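Magnesium Supplements: Your Questions Answered
Last updated 11 Apr 2020

We get a lot of mail about magnesium, most of it from people who train a few times a week and have started waking up with calf cramps. The answers are by Tùng Tăng, who handles reader questions for Clirnard. They are general information. If you take prescription medicine or have a kidney condition, talk to your doctor before you start.

How much magnesium should I take?

Most of our readers take between 100 and 200 mg of elemental magnesium a day on top of their food. We suggest starting at the low end and staying there for two weeks before changing anything. Going straight to a high dose is the most common reason people write to us with an upset stomach.
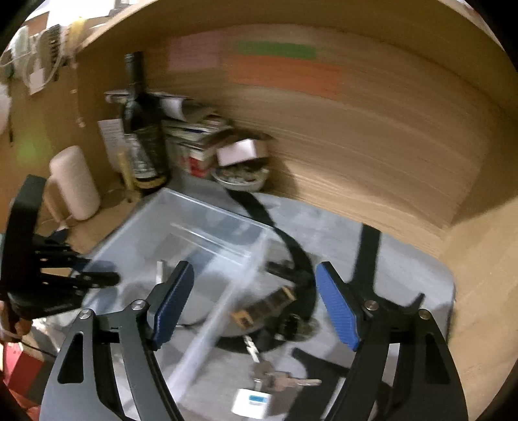 If 100 mg sits well with you and you still want more, move up in one step and wait again. We don't recommend going over 300 mg a day from supplements unless your doctor has told you to.

The front of my bottle and the back give different numbers. Which one is right?

Usually both. The larger number is often the weight of the whole compound, such as magnesium citrate, and the smaller one is the elemental magnesium you get from it. Use the elemental number. On the Stullik capsules both figures are on the back label, in the serving size panel. Also check how many capsules make up a serving – with some brands it is two or three.

Which form is best?

Citrate and glycinate are both good choices. Citrate can loosen the bowels, so people with sensitive stomachs often do better with glycinate. Oxide is cheap and contains a lot of magnesium by weight, but less of it is absorbed. We would pick it last.

Should I take it before or after a workout?

It makes little difference. Magnesium is not a stimulant and you won't feel it during a session. Take it with a meal, at a time you will remember.

I keep forgetting to take it. Any suggestions?
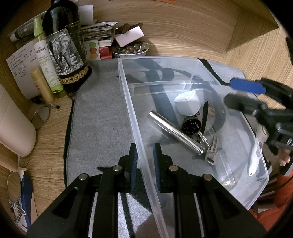
Tie it to something you already do every day. Breakfast works for a lot of people, and so does brushing your teeth at night. If you always leave your things in one spot when you get home, put the capsules there too. A clear plastic bin like this one, with the keys lying in the bottom, is a good place for a small bottle, as you can see it from the side. Keep the lid tight, and if there are young children in the house choose somewhere high up. If you miss a day, skip it and carry on. Don't double up.

Will it stop my leg cramps?

It might. If you are low in magnesium, a supplement can help. If you already get enough from food, the cramps probably have another cause, such as a jump in training load. Give it four weeks. If nothing has changed by then, stop taking it and have the cramps looked at.

Can I take it together with zinc or calcium?

Yes, at normal doses. Large amounts of zinc or calcium can get in the way of magnesium, so take them at different meals. The Peixoto night formula already contains zinc, so count that before adding a separate tablet.

What about antibiotics and thyroid tablets?

Magnesium can reduce how well some of these are absorbed. Ask your pharmacist how many hours to leave between them – the gap depends on the medicine.

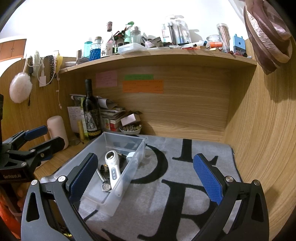

Clear storage box on a gray mat.

Does the powder go bad?

It clumps if moisture gets in. Keep it out of the bathroom, close the tub after each use and don't put a wet scoop back in. Clumped powder is harder to measure, so we would replace it. The Bondside tub holds 22 servings, and most people finish it well before the date on the base.

Can I get enough from food alone?

Many people can. Pumpkin seeds, almonds, black beans, spinach and whole grains are all good sources. If you eat several of these most days, you may not need a supplement.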